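Le compotier, ce drôle de meuble

J'ai passé trente ans à poser mes fruits n'importe où. Dans le sac du marché, sur le frigo, au fond d'une assiette creuse ébréchée... Et puis en décembre, à Brutville, je suis tombée sur un bol rouge en forme de fleur, dans un bac à 2 euros, et me voilà devenue insupportable sur le sujet (demandez à mes voisins !).

Car un compotier, ça se compose. Mon amie Impi Seppälä, qui m'a hébergée une semaine à Prirklow, m'a appris à ranger par moitiés : les agrumes d'un côté, bien serrés, le raisin de l'autre, posé en tas, avec la grappe qui fait ce qu'elle veut. Moi, je mélangeais tout, et les grains finissaient écrasés sous les pommes. Quelle bêtise !
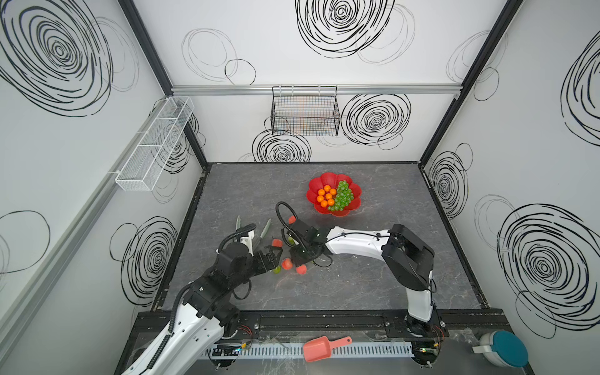

Petites oranges à gauche, raisin vert à droite, dans un bol rouge à bords festonnés.

J'aime beaucoup ce qui reste à côté, aussi. Les morceaux rouge orangé éparpillés sur le plateau gris marbré, les deux légumes vert pâle, longs comme des piments, qui traînent devant le bol : une table de cuisine, chez moi, c'est toujours un peu ça. Je ne range jamais les piments avec les fruits, question d'habitude, ma grand-mère les laissait sur la table et je fais pareil.

Côté budget, rien de dramatique. On trouve de jolis bols creux pour une vingtaine d'euros, et j'en ai vu un à 80 dans une boutique de Plata, superbe, que j'ai reposé très vite. Prenez-le large, surtout, car un kilo de clémentines tient plus de place qu'on ne croit. Et pour le raisin, achetez-en peu, 200 grammes suffisent à deux, quitte à y retourner le surlendemain. Le mien ne passe jamais la soirée de toute façon.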